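4. Setting the portion scale (Derese 218)

Do this before first use and again any time you move the scale. Takes a few minutes. You need the 200 g check weight from the lid pocket.

1. Put the scale on a hard, level surface. No cloth, no tray underneath.

2. Plug in. Wait for the long beep. Display shows 0 or dashes -- either is fine at this stage.

3. Hold TARE until CAL blinks, then let go. Place the check weight in the center. Dont touch the platform untill the display settles.

4. Remove weight. Display should go back to 0. If not, repeat from step 3.

CAUTION: Max load 1000 g, plate included. Overloading bends the load cell and is not covered.

Plates next. Each plate gets its own memory slot, so weigh every one empty and dry, even if they look the same size.
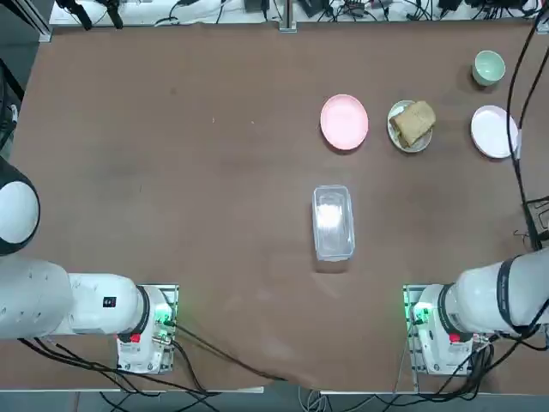 Fig. 6. Pink plate, small cream plate with bread, white plate.

5. Set an empty plate on the platform, press MEM, pick a slot. Repeat for the others.

6. To weigh food: recall the slot first, then put the loaded plate on. Reading is food only.

Note -- slots are erased if you hold MEM and TARE together. No undo.

7. Lock the keypad if kids are about: press UNITS twice, fast.

Error E2 = platform touching something. Clear crumbs from under the rim, restart. Still E2, write to Varititz service, attn. Elaheh Babaei, quote code 1732.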